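Workshop tips: keeping a shared bench safe when a robot works beside it

Many small workshops now have some kind of automatic machine near the hand tools. In our shop at Pultside we made a list of rules in May, after a long discussion, and we have changed it many times. I write here the points which remained. They are good practice for a small shop and do not replace the manual of your machine or the safety law of your country.

Before you switch on

Walk one time around the machine with empty hands. Look at the floor, the bench and also up, where the cables come down. Press the emergency stop and check that the machine refuses to start. Then release it and start in the normal way. We do this every morning before 8, and again if the machine was moved.

Decide who is the operator. Only one person gives commands, and this person says "moving" in a loud voice before each first movement. It feels silly for the first week.

Mark the reach of the arm on the floor with tape. Measure it with the longest gripper mounted and add a margin. We took 1000 mm extra on the side where people pass. The tape gets dirty and comes off, so put the renewal in your calendar.

Cables and hoses

A hanging cable should have enough length for the full movement, but it should never pull on the plug. Move the machine slowly through its whole range and watch only the cable. If it touches a sharp corner, change the path and not only the speed.

Use one color for one purpose. In our shop red is for the lines that come from the ceiling. In your shop it can be another color, but write it on the wall. Old tape on a cable is not a label. A label has the name of the line and where the other end goes.

When a loose end must rest on the bench, keep it away from the working edge, and do not put a cup or a drill on it.

Hand tools near the machine

Power tools go back to their place before the machine is in automatic mode. If you have cordless tools, take out the battery also - a trigger can be pressed by a thing that falls. Plastic bags and packing foil are worse than they look, as a fan can pull them in. Put them in the waste bin the same minute.

Small parts stay in bins with a label on the front. Our bins are ordered by screw size, and M3 is always in the lowest row, for reasons that I forgot.

During the teaching of new movements

Use slow speed only. Keep the stop button in the hand and not in the pocket. Stand where you can step back without looking.

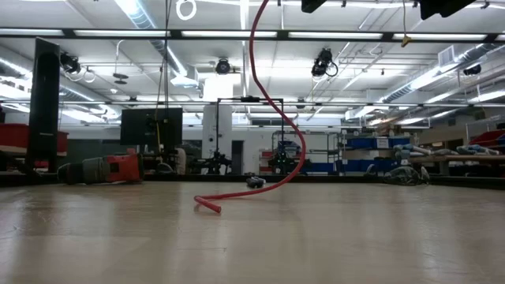

Josefina Rivadeneira wrote to me that her shop has one rule more: the bench is cleared before the teaching begins, and not between two tries, because between two tries everybody is in a hurry. She also asks for a written note when a person leaves the machine paused, with the name and the hour. I find both good and we took the second one already.

After work

Bring the arm to its rest position, switch off, and wait until the pressure is out of the air lines. Wipe the bench with a dry cloth. Write in the book what was strange today, also small noises. We keep the book for 72 weeks and then the pages go in a folder on the top shelf.

Check the screws of the base every 20 working days with a torque wrench. The correct value is in the manual of the machine, on the page about mounting.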